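Trallia Reading Planner
User Guide

Section 4: Setting Up a Group Reading Plan

This section covers creating a Bible reading plan for a group, loading a passage list, assigning readers, and adding a commentary column. It applies to the desktop and browser editions. The phone edition can display a group plan but cannot create one.

Before you begin

You need an account with Leader rights. If the Plans menu shows only Join and View, your account has Reader rights. Ask the person who set up your congregation's workspace to change it under Members > Roles.

You also need to decide on three settings that cannot be changed after the plan is published:

Canon order or chronological order
Verse numbering scheme
Starting month

Note: Verse numbering differs between some editions of the Bible. In Joel and Malachi the chapter divisions themselves differ. In the Psalms, some editions count the superscription as verse 1. If your group reads from more than one translation, choose Standard English numbering and see "Mixed translations" later in this section.

4.1 Create the plan

1. Open Plans > New Group Plan.

2. Type a name. Names can be up to 100 characters. The name appears at the top of every printed sheet, and long names wrap to a second line.

3. Under Scope, choose one of the following:
Whole Bible
Old Testament
New Testament
Selected books

4. If you chose Selected books, check each book to be included. The Minor Prophets can be checked singly or together by using the Twelve box.

5. Under Order, choose Canon or Chronological. Chronological order places Amos and Hosea alongside the later chapters of 2 Kings and moves Haggai and Zechariah next to Ezra. The placement of Joel and Obadiah is disputed. Trallia puts both late by default. To move them, see 4.4.

6. Under Start, choose a month. A plan that starts in July runs through the following June. The planner does not split a chapter across the change of month.

7. Click Save Draft.

Caution: Do not click Publish at this stage. Publishing locks the order, the numbering scheme, and the start month, and sends a notice to every member of the group.

4.2 Set the reading length

Reading length controls how many verses the planner tries to place in one sitting. The setting is a target. The planner will go over the target to avoid stopping in the middle of an oracle, a psalm, or a parable.

1. Open the draft and click Length.

2. Enter a target. For a group reading aloud, a target of 100 verses is a long sitting. Smaller targets are better suited to groups that stop for discussion.

3. Choose a break rule:
Chapter breaks only. The planner never stops inside a chapter.
Paragraph breaks. The planner may stop at any paragraph marked in the base text.
Unit breaks. The planner stops at the end of a literary unit, using the Plevwood passage list.

4. Click Preview. Sittings that run over the target are marked with a plus sign.

5. To shorten a marked sitting, select it and click Divide. Place the divider by dragging it, or type the reference of the last verse.

Note: Jeremiah has 52 chapters and is the longest single block in most prophets plans. With Chapter breaks only, the sittings come out uneven. Unit breaks give a more regular result, but the stopping points will not match the chapter headings in a printed Bible.

Isaiah 52:13 to 53:12 is treated as one unit under the Unit breaks rule. The Divide command is available there, but the planner shows a warning first. Click Continue to divide the passage anyway.

4.3 Load the passage list

The passage list supplies titles and unit boundaries. The Plevwood list is installed with the planner and contains 1352 units. A second list, Blackwood, can be downloaded from the Lists page. It has fewer units and uses shorter titles.

1. Open Plans > Lists.

2. Select Plevwood or Blackwood and click Attach.

3. Wait for the status line to read Attached. On a slow connection the Blackwood list may stay on Waiting for a minute or two.

4. Return to the draft and click Refresh Titles.

Only one list can be attached to a plan. Attaching a second list detaches the first and removes any titles that came from it. Titles you typed by hand are kept.

Caution: If you have placed dividers by hand, attaching a different list can leave a divider inside a unit. Run Check Dividers after every change of list. The command reports each divider by reference and takes no action of its own.

4.4 Move a book in a chronological plan

1. Open the draft and click Order.

2. Find the book in the left column. Books that can be moved have a handle at the left of the name.

3. Drag the book to its new place. A thin line shows where it will be inserted.

4. Click Rebuild.

Rebuild recalculates every sitting after the point of insertion. Sittings before that point are unchanged. Reader assignments after the insertion point are cleared, so move books before completing 4.5.

Isaiah may be moved as one book or as two parts divided at chapter 40. The setting is under Order > Options > Isaiah. It affects placement in the plan and has no effect on titles or notes.

4.5 Assign readers

1. Open the draft and click Readers.

2. Check the name of each member who has agreed to read aloud.

3. Choose Rotate or Fixed. Rotate assigns sittings in turn. Fixed leaves every sitting blank for you to fill in.

4. Click Apply.

5. To change one assignment, click the name beside the sitting and choose another.

A member can decline a sitting from the Reader view. The sitting then shows as Open on the leader's screen. Trallia does not reassign it.

Note: Passages with many proper names, such as Ezra 2 and Nehemiah 7, carry a pronunciation sheet. The sheet is attached to the reader's notice and can also be printed from Print > Helps. It covers personal and place names only.

4.6 Mixed translations

When members read from different translations, references may not line up. The planner stores each sitting by Standard English numbering and converts it for display.

1. Open Members and select a member.

2. Under Translation, choose the one that member uses.

3. Repeat for each member.

4. Open the draft and click Check References.

Check References lists each sitting in which the displayed reference will differ for at least one member. For a prophets plan the usual entries are in Isaiah 9, Hosea 2, Joel 2 and 3, Zechariah 2, and Malachi 4. No correction is needed. The list is provided so that the leader can announce the reference in both forms.

If a translation is not in the menu, choose Other. Members set to Other see Standard English numbering without conversion.

4.7 Add a commentary column

The commentary column holds notes for the leader or for the whole group. Notes may be typed, pasted, or drawn from a Mundix commentary file if you own one.

1. Open the draft and click Columns > Add > Commentary.

2. Choose who can see the column: Leader, Readers, or All.

3. To import, click From Mundix and select the file. Only notes that match a sitting in the plan are brought in.

4. Review the imported notes. A note that covers two sittings is placed with the first.

Each note can be up to 600 words. Longer notes are accepted on screen but do not print in full — the printed sheet ends with a line giving the note's title and the word Continued.

A note on the Leader setting is never included in a member's sheet, even if the column is later changed to All. To release an old note, open it and click Share. 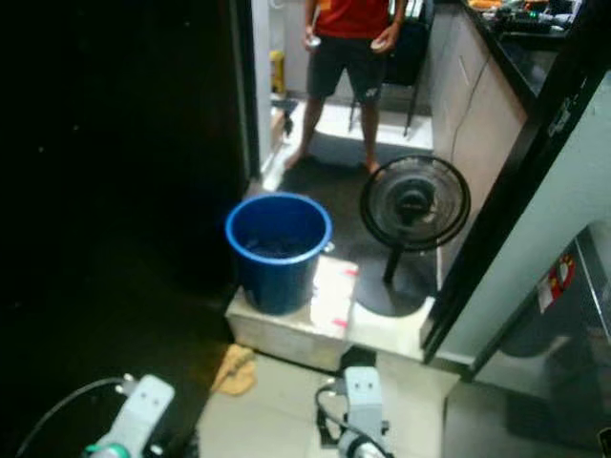
2 min read to end of section

4.8 Publish and print

1. Open the draft and click Check All. This runs Check Dividers and Check References together.

2. Correct any item marked Stop. Items marked Note may be left.

3. Click Publish and confirm.

4. Click Print > Group Sheets. Choose one sheet per month or one sheet per book.

5. For handouts, set the print quality to 300 dots per inch or higher. The small type used for cross-references is hard to read below that setting.

Caution: A published plan can be withdrawn but cannot be returned to draft. To change a locked setting, click Copy as Draft, make the change, publish the copy, and withdraw the original. Notes are carried over to the copy. Reader assignments are carried over only if the order is unchanged.

4.9 Common problems

The plan skips Lamentations.
In Canon order, Lamentations is included with Jeremiah unless the two are checked separately. Open Scope, clear both boxes, and check each one again.

A psalm appears in the middle of 2 Samuel.
Chronological plans place some psalms by their superscriptions. To keep the Psalms together, open Order > Options > Psalms and choose As one book.

Sittings in Daniel are out of sequence.
Chapters 7 and 8 are dated to the reign of Belshazzar and come before chapter 5 in chronological order. Choose Keep chapters in sequence to override this.

A member receives no notices.
Check that the member has accepted the invitation. Members who have not accepted are listed in gray and are left out of rotation.

Check Dividers reports a divider that does not appear on screen.
The divider is in a sitting that has been collapsed. Click Expand All and run the command again.

Section 4 revised by In-ho Hyun. Changes in this revision: 4.6 rewritten, Daniel entry added to 4.9.

Next: Section 5, Reading Records and Missed Sittings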